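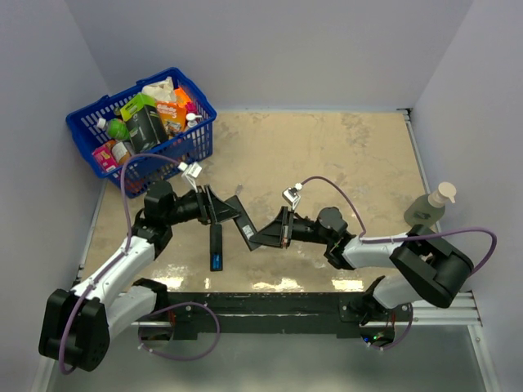

The Day Our Robot Squeezed Too Hard

Hi! My name is Solveig Blomqvist, and my job is teaching robots to use their hands. Well, grippers. They don't have real hands, and most of the time I feel a bit sorry for them about that. Try picking up a coin while you're wearing oven mitts and you'll see why!

This story is about one Monday when something went wrong. Nobody got hurt, but a plastic cover got a big crack in it, and I learned a lot about cables, springs and batteries. I think you might like it.

Meet Ikden

Ikden is the name of our robot. It has two arms, and they work together over a table the way your two arms work together over your desk. One gripper can hold something still while the other one pushes, pulls or slides. That's a really big deal for a robot. Lots of things you do every day need two hands. Opening a jar, zipping a coat, peeling a banana (okay, my brother can do that one with his feet, but please don't copy him).

The job we gave Ikden was this: pick up a thin black gadget, the kind of size and shape you'd point at a TV, and hold it with both grippers. One gripper goes near the top and one goes near the bottom. Then turn it, gently, and put it down again.

Sounds easy, right? You could do it with your eyes closed. But stop and think about everything your hands are doing. Your fingers feel how slippery the plastic is. They feel when it starts to bend. If your left hand pulls a little, your right hand notices and goes along with it. You never have to think "left hand, please calm down."

Ikden has to be taught every bit of that.

How a robot knows how hard to squeeze

Each of Ikden's grippers has two black fingers with little ridges on them. The ridges help with grip, a lot like the bumps on the bottom of your sneakers. A motor closes the fingers.

Now, a motor is strong, and it is not very clever. If you tell it "close," it will close, and close, and keep on closing until something says stop. So a small computer keeps checking how hard the motor is working. When the fingers meet something solid, the motor has to work harder, and the computer goes, "Aha! We're touching it. That's enough."

We call that number the squeeze limit. For thin plastic things we keep it low. For a heavy bottle of soap we make it higher, or the bottle slides right out and lands with a thump (ask me how I know).

Each arm also has a small camera up above the gripper, so Ikden can see what it's reaching for. Cameras are great for finding things. They're not so great for feeling things. A picture can't tell you very much about how hard you're squeezing an egg!

What went wrong

I came in early, switched everything on and set up the table. I ran the job once, and it worked. I ran it again, and it worked again. Then I went to write in my notebook, and I heard a noise.

Crrrk.

If you've ever stepped on a plastic toy in the dark, you know the noise I mean.

I looked up and the right gripper was still squeezing. The left gripper was behaving perfectly. But the right one had gone past the point where it should have stopped, and the gadget in its fingers was starting to bow in the middle like a ruler when you press on it. Then the cover on the back split.

I hit the red button. Every robot lab should have a big red button, and every person in the lab should know where it is. It makes the motors stop right away, and you never, ever get in trouble for pressing it. I tell that to all our visitors. Even if you press it by mistake, that's fine, we'll just start again.

Then I did the hardest part, and that was to leave it alone for a minute. I really wanted to reach in and grab the gadget! But you don't put your fingers near a robot's fingers until the power to the arms is off. The rule is the same for grown-ups and kids. So I turned off the arms, checked they were off, and then I reached in.

Playing detective

My first guess was that I had typed the wrong squeeze limit. I checked. The number was fine.

My second guess was the finger ridges. Maybe some gunk was stuck in there? I wiped them clean and tried again with a rolled-up sock, because you can't break a sock. It still squeezed too hard! The poor sock looked like a bow tie.

So I called Dastum, the company that helps us fix things, and a very patient person on the phone asked me one question. "Does it happen every time, or only when the arm is in one place?"

Oh! I hadn't thought of that. I tried the sock over by the edge of the table. Normal squeeze. I tried it again with the arm stretched toward the middle. Way too hard.

And there was my clue. A cable runs along each arm, with little ties to hold it down. It carries messages back and forth. On the right arm, one tie was too tight, right by the elbow. Whenever the arm stretched out, the cable got tugged, and a plug inside came loose by a teeny bit. For a moment the messages stopped getting through. The motor was working harder and harder and shouting "I'm touching it! I'm touching it!" but the computer couldn't hear. It had no news, so it just kept going with the last thing it knew, which was "close."

How we fixed it

I cut the tight tie and put on a new one, and this time I left a nice big loop of cable so the elbow could bend and stretch without pulling. Cables need wiggle room, the same as your sleeves do when you reach up high.

The cable was only half of it, though. Cables can always come loose. The bigger mistake was in the instructions we'd written. So now Ikden has a new rule: if the messages stop, the fingers stop too. It waits 2 seconds, and if there's still no news, it beeps and asks for a person.

After that I ran the squeeze test 300 times with socks. Almost 300 socks' worth of squeezing is a long afternoon, let me tell you (it was really just 5 socks, over and over). It passed, so we went back to the black gadget.

About those batteries

There's one more thing I want you to know. A lot of gadgets have batteries inside, and batteries don't like being squashed, bent or poked. A crushed battery can leak or get very hot. So if you ever find one that's dented, puffy or sticky, don't pick it up. Go and get a grown-up.

Something to try at home

Put on thick mittens, close your eyes and ask a friend to hand you things: a sponge, a paper cup, a spoon. See if you can hold the paper cup without denting it. Then try it with each hand holding one end!

I dented mine on the first go.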